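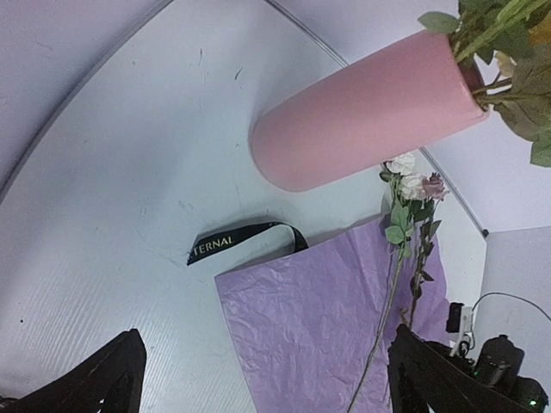

Fallalus夹爪套件用于轻质易损物的抓取与整理，由Toklow供货，随附双指夹爪、腕部小型相机、控制盒及花艺包装工艺程序。本室受Ellovska花材加工中心委托，对该套件作采购前评测，重点考察其在包装工位异常停机后的表现。工位上的物料彼此差别很大：淡紫色包装纸质地绵软，满布皱痕，右侧折起的部分高出台面，贴近几枝仿真玫瑰的花茎；黑色缎带卷成环状，一端压在纸的上缘后面；粉色圆筒形花瓶横卧一侧，瓶口处枝叶散开。夹爪在这种条件下多走一小段行程，就可能把纸和花茎一并夹住，因此本报告将“停机之后夹爪是否仍会动作”列为首要判定项。

评测结论摘要

Fallalus在正常运行状态下夹持柔和，对细茎花材的损伤较小，腕部相机的安装与标定方式也较为合理。但在评测期间，本室确认该套件存在一项涉及人身安全的缺陷：保护性停机解除后，夹爪会在未收到新指令的情况下执行停机前遗留的闭合指令。供货方提供的固件更新降低了该现象的出现频度，未能将其消除。依照本室评级办法，安全项不合格的产品不得评为“推荐”，其余各项得分再高亦不予折抵。本次综合评定为“暂缓采购”。

评测对象与条件

送评样机共2套，硬件版本一致，均由供货方自正常库存中发出，未作特别调校。样机安装于同一型号的协作机械臂末端，控制盒固定在工位侧板，线缆沿侧板走线。背景及台面采用浅色材料，光照均匀柔和，以便腕部相机识别浅色花头与背景的边界。

测试物料由Ellovska提供，包括仿真玫瑰、带叶绿枝、包装纸、印金字缎带及筒状花瓶。委托方的实际业务以仿真花束和干花礼盒为主，鲜花占比较低，故鲜花夹持仅作参考性测试，不计入评分。

工艺程序采用供货方预置的“单面平包”流程，即夹爪先将花束移至纸面，再掀起纸的一侧覆盖花茎，最后由操作人员手工系带。流程中设有人工介入环节，操作人员的手会进入夹爪的工作范围。供货方的说明书对此有明确表述，并将“停机后人工整理”列为允许的操作。该表述是本次判定的重要依据：既然说明书允许人员在停机后伸手，停机状态就必须可靠。

正常运行表现

先说夹持。夹爪两指前端收窄呈斜面，进入花茎之间的空隙时比较从容，内侧的镂空结构在接触物体后能随形变形。对单枝花茎，夹持位置稳定，抬起后很少转动。对成束花茎，若枝条长短不一，外侧枝条偶有下滑，操作人员须在包纸前理齐。这一问题在同类产品中普遍存在，本室不作扣分处理。

包装纸的处理稍逊。纸面平整时，夹爪能够从边缘掀起并翻折；纸面起皱较多时，指尖会压在皱脊上，程序判断为已夹住，实际提起的只是一小片空隙。程序随后照常执行翻折动作，纸仍留在原处。控制盒对此不作提示，操作界面显示该步骤“完成”。本室认为，缺少对夹持结果的核验是一项设计上的不足，虽不直接构成危险，却会使操作人员习惯于在流程中途伸手补救，间接增加了下文所述缺陷的后果。

缎带处理不在预置流程之内，供货方亦未承诺支持。本室按委托方要求作了附加试验。光面缎带在指间易滑，卷起的部分容易从指缝脱出，带上的金字若处于折叠位置，则相机无法读全，方向判断随之失效。建议委托方继续以手工完成此道工序。

花瓶抓取方面，竖立放置时成功率令人满意。横置时，夹爪须从侧上方接近，圆筒形表面在夹紧瞬间有轻微滚动趋势，好在瓶内带有枝叶时，枝叶本身提供了一定阻挡。供货方若能在程序中加入横置物体的姿态选项，适用范围可有所扩大。

腕部相机视野足以覆盖纸面和花束主体，近处的两指会占去画面下部的一部分，并遮住指后的小件物品。操作人员不宜单凭相机画面确认指间有无异物，应直接目视检查。说明书目前没有写明这一点。

故障经过

故障首次出现于2月的连续运行测试。当时样机正执行花束移位步骤，夹爪已张开并下降至花茎上方，因机械臂外侧触碰防护边缘，系统进入保护性停机。操作人员按说明书要求确认界面显示“已停止”，以量具检查指间距离，随后撤回量具，在控制盒上按下“解除”键。按照说明书，解除之后系统应停留在待命状态，须另按“继续”键方可恢复动作。样机在“解除”键按下后即自行闭合，夹住了下方的花茎与一角包装纸，机械臂本体没有移动。

由于操作人员已撤离，该次故障未造成伤害。本室当即中止测试，封存控制盒日志，并将后续试验改为在隔离防护条件下进行，人员不得以手接近夹爪，指间状态一律以测试棒代为检验。

日志显示，停机信号到达时，工艺程序刚刚下发闭合指令。机械臂控制器依照停机信号终止了运动，夹爪控制盒则将尚未执行的闭合指令保留在队列之中。解除停机后，控制盒恢复供电输出，队列中的指令随即得到执行。换言之，机械臂与夹爪对同一停机信号的理解并不一致，前者放弃了剩余任务，后者只是将其推迟。

复现试验

为排除偶然因素，本室编制了专门的复现程序，在工艺流程的不同阶段人为触发保护性停机，解除之后观察夹爪有无动作。试验累计进行1109次停机与解除循环，其中14次出现夹爪自行闭合。两套样机均有发生，可以排除个别元件损坏的可能。

从阶段分布看，全部自行闭合都出现在闭合指令下发前后的极短时段内。停机若发生于夹爪已经夹紧或机械臂正在长距离移动的阶段，则未见异常。这也解释了供货方出厂检验为何没有发现问题：其检验规程仅在机械臂移动过程中触发停机，恰好避开了有风险的时段。

比例看似不高，但不应据此低估。包装工位节拍较快，保护性停机在日常生产中并不罕见，纸张挂带、花枝擦碰防护边缘均可触发。而操作人员在停机后首先要做的，正是伸手理顺纸和花茎，手指所处的位置与两指闭合的路径重合。夹爪的额定夹持力经供货方标注为适于接触易损物，本室未以人体部位作任何试验，也不认为较低的夹持力可以替代停机功能的可靠性。被夹者受惊后猛然抽手，可能碰到花茎上的金属丝或工位侧板的边角，此类间接伤害亦应计入风险评估。

本室另行考察了急停按钮。急停触发后，控制盒断电，队列随之清空，重新上电后夹爪停留在原位，未出现自行闭合。因此，现有条件下能够可靠消除遗留指令的手段是急停断电，保护性停机的“解除”键不具备这一效果。

需要指出的是，控制盒指示灯在两种状态下同为绿色常亮。保护性停机期间，队列中有无遗留指令，从灯光上无从分辨；操作界面亦仅显示“已停止”字样。操作人员即便经过培训，也没有任何现场依据可以判断夹爪是否会在解除后动作。这是本室对该套件最不满意之处，其严重程度不亚于软件缺陷本身。

供货方的处理

本室将日志及复现方法通报Toklow后，供货方承认问题存在，并提供了更新固件。更新的思路是在收到停机信号时向控制盒追加一条清空队列的命令。这一做法依赖通信链路在停机瞬间仍然畅通，如清空命令到达较晚，遗留指令依旧会被保留。本室在更新后的样机上重复了部分试验，自行闭合明显减少，但仍有出现，与上述分析相符。该部分试验样本有限，具体比例不在本报告中列出。

本室建议供货方改由控制盒自行判断：凡检测到停机信号，一律在本地丢弃全部未执行指令，解除后须收到带有新序号的指令方可动作。此项修改不依赖外部通信，也便于验证。供货方答复称需要改动控制盒底层程序，正在评估，未给出交付期限。

在沟通态度方面，供货方回复及时，没有推诿，技术资料也较为完整。不足之处在于，首份答复将该现象称为“恢复阶段的轻微残余动作”，并建议在培训中提醒操作人员注意。本室不能接受这一表述。凡在停机解除后未经指令发生的动作，不论幅度与力度，均应按安全缺陷登记，并通知已经交付的用户。供货方其后的书面材料已改正用语，是否通知既有用户，本室尚未见到证明文件。

恢复与维护

故障发生后的恢复过程同样值得记录。按说明书规定，夹爪发生非预期动作后，须断电、拆下两指、检查传动部分、重新安装并标定相机。整套流程由熟悉设备的人员完成，耗时将近30分钟。其中标定所占时间最长，原因在于夹爪拆装后相机与指尖的相对位置需要重新确认，程序又不允许沿用旧值作快速校验。对于节拍较快的包装线，这一停工时间偏长，现场人员难免倾向于省略检查步骤直接复位，管理上应有所防范。

两指为快拆结构，拆装本身较为便利。镂空部分容易存留碎叶和纸屑，须定期清理，说明书中的清理周期偏长，建议按班次执行。线缆在侧板处的弯曲余量足够，评测期间没有发现磨损。控制盒旁的接插件竖直安装，占位不大，但缺少防误碰的护罩，整理花材时长枝可能勾带线缆，建议加装挡板。

日志功能是该套件的一项优点。控制盒能够记录每条指令的下发、接收与执行时刻，导出格式清楚，无须专用软件即可阅读。此次故障原因得以较快查明，主要得益于此。遗憾的是，日志在默认设置下只保留较短时段，连续运行时旧记录会被覆盖。用户如已购入该套件，应首先将日志设为长期保留。

对已购用户的建议

本室注意到，委托方以外已有单位使用同类套件。在供货方完成控制盒底层修改并经独立验证之前，建议相关单位采取下列措施。

一、保护性停机后如需用手进入夹爪工作范围，一律先按急停断电，确认控制盒指示灯熄灭后方可操作。不得以界面显示的“已停止”作为进入依据。

二、在工艺程序中删除或停用“停机后人工整理”的提示，避免与前项要求相冲突。

三、重新上电前，人员须退出工作范围，并清点台面上的纸张、花材和工具。散落的花茎与缎带应先移开，再执行复位。

四、凡出现未经指令的夹爪动作，无论有无后果，均应保存日志并登记，通报供货方。

五、安装更新固件的用户仍须执行以上各项。更新不能视为缺陷已经消除。

上述措施会延长每次停机后的恢复时间，对产量有一定影响。Ellovska在征求意见时提出，可否仅在手部进入指间时断电，其余情形沿用“解除”键。本室认为不可。现场人员在理顺包装纸时，手的位置随纸张形态而变，事先很难划定“指间”与“指外”的界限，分情形执行的规定在实际操作中容易走样。

分项评定

夹持性能：良好。细茎花材夹持稳定，横置圆筒形物体有待改进。

纸张处理：合格。皱褶较多时缺少结果核验，存在误报完成的情况。

视觉定位：良好。近处遮挡须以目视检查弥补。

安装与维护：合格。拆装便利，重新标定耗时偏长。

日志与诊断：优良。默认保留时段应予延长。

停机与恢复安全：不合格。解除后执行遗留指令，且无状态提示。

文件与说明：不合格。说明书允许人员在停机后伸手，与设备实际状态不符，应随缺陷一并修订。

后续安排

样机及控制盒日志现存于Nigam设备评测室，委托方与供货方均可申请查阅。供货方提交修改后的控制盒程序时，本室将以相同的复现程序重新试验，循环次数不少于本次，并增加通信延迟与短时断线两种条件。复评期间如再次出现任何一次自行闭合，安全项仍按不合格处理。

本报告所列结果仅适用于送评版本及所述工艺条件，不得据此推断供货方其他型号的安全水平。报告中涉及的工艺程序及物料由各提供方保留权利，转载须经本室书面同意。

Nigam设备评测室
5月20日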